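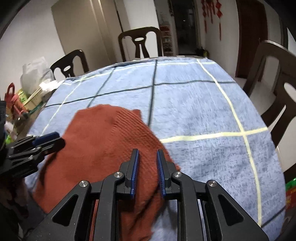 **Pre-session check, two-handed garment folding, Darholm home set**
Filled in before and during the afternoon block. Comments are mine, so forgive the rambling!

**1. Grippers**

- [x] Pivot caps seated, all 4 on each unit. *Ran a thumbnail around every one. The far left cap on unit A felt gritty last month, and it's fine now that it's been cleaned.*
- [x] Blue pads glued down along the full length. *I tugged at both ends of each pad. If a corner lifts, knitwear will find it and you'll be picking yarn out of the jaw all evening.*
- [x] Jaws open and close without sticking. *Smooth on both. Squeeze slowly the first few times - you'll feel a rough spot long before you hear it.*
- [ ] Linkage screws marked with paint pen. *Unit B still isn't done. I keep putting this off, sorry.*

**2. Hands and pinch points**

- [x] Fingers behind the linkage before closing. *The triangular openings in the arms are the spot to watch. They look like a handy place to hook a finger, so please don't.*
- [x] No rings, bracelets or loose cuffs.
- [x] Rest break after every 76 demonstrations. *I used to push on to 100 and my wrist let me know about it. Set a timer too, if you lose track the way I do.*

**3. Table and room**

- [x] Cloth sits flat where you work and hangs freely at the sides.
- [x] Chairs stay put between demonstrations. *Walk the whole way around once before you start, with both grippers in hand, and see what you bump. I got a chair back with my elbow (again).*
- [x] Walkway clear to the door.
- [x] Room lights on and left alone for the whole block.

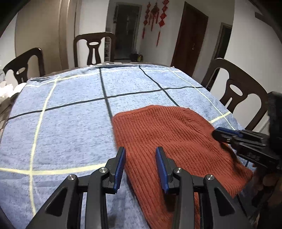
**4. Garment handling**

- [x] Garment checked for pins, tags and loose threads.
- [x] Pinch a fold, never a single layer near a seam. *Ribbed knits stretch a lot, and if both hands pull at once you teach the robot to pull too. Lift, move, let go.*
- [x] Grippers kept from knocking together over the garment. *One light tap today, my fault, both checked afterward and no damage.*
- [ ] Sweater swapped out on schedule. *The Achari sheet says 300 handlings and the tally reads 373. Overdue! Spare one is on order.*

**5. Recording**

- [x] Clina shows both hands tracking before the first grasp.
- [x] Bad takes flagged right away. *A fumble you recover from is worth keeping. A dropped gripper goes in the Troltov log, even if it landed on the cloth.*

**Result:** OK to continue, two items open (paint marks on unit B, replacement sweater). I'll look at both before the next block.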